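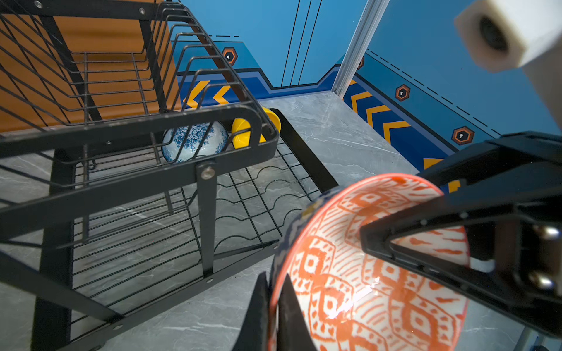

Black two-tier rack, patterned bowls, grey marble-look surface.

2022-02-17 - kitchen corner, Belard room

Rack is the Tindeck one, put together this morning. Took 20 min, 2 screws left over, no idea where from. Check leaflet.

Bowls go up top against the tall dividers. Blue and white one sits fine, yellow one wants to lean. Wavy slots on lower tray - try saucers there tommorow. Orange/white zigzag bowl to go up top as well if theres room.

To do: tea towel under the feet, ask for 5 more small plates. Mugs still in the Isik box.

Last updated: 2022-02-17

Comments (2)
- leftover screws are spares, same with the Amini one
- pls dont stack the bowls, they chip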